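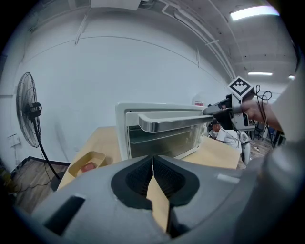

Godelieve Dierckx would like the crumb tray dealt with before anything else, and she would like it said early on, because in her experience people read the first few lines of these announcements and then go and put the kettle on. So it has been said. A toaster oven is only as pleasant as the tray at the bottom of it, and the tray wants emptying.

With that settled, Hermans is very pleased to announce the return of its Small Oven Afternoons, the friendly and unhurried cookery sessions that began last winter in Zerkberg and which, thanks to a great many kind letters (and one rather stern one on the subject of burnt cheese), will be starting again in January. There will be 6 afternoons in all, each beginning at 2 and lasting until the washing-up is done, and everyone who owns a tabletop oven, or is wondering whether to buy one, is warmly invited to come along.

The sessions are meant for people who cook for one or two, or who have moved somewhere with a tiny kitchen, or who simply don't care to heat up a great big oven for a couple of stuffed peppers. A white toaster oven on a light wooden table, with a glass door and a long handle across the top, is quite enough to make a proper supper, and we hope to show that it can make a good many other things besides – baked apples, cheese scones, a small tray of roast roots, even a modest sponge if you keep an eye on it.

"I had one of these ovens for years and only ever made toast in it," said Marloes Verbruggen, who will be leading the afternoons again. "Then my big oven broke down just before my sister came to stay, and I had to learn very quickly. We ate well that week, I must say, although the first pie was black on top and quite cold in the middle."

The opening afternoon will be given over to getting to know the oven itself: where to stand it, how much space to leave behind and above it, how to open the door without leaning over the heat, and which trays will fit. Please do measure the inside of your own oven before you come and bring the figures on a scrap of paper. Later afternoons will move on to vegetables, pastry, fish, small cakes and reheating, with plenty of time left over for questions.

Places are limited to 15 at each session so that everybody can get near the table. Aprons and ingredients will be provided, but you may like to bring a lidded box for taking things home, and a pair of oven gloves you are used to. Tea will be served at the halfway point, together with whatever has come out of the oven by then.

A booklet of recipes from last winter, gathered and patiently tested by Tineke Stevens, will be on sale at the door. It includes her much-requested leek tart, now with the correct amount of butter.

To book a place, please ask for Henk Goossens at the Hermans shop in Zerkberg, any morning before noon. Bookings for single afternoons are welcome.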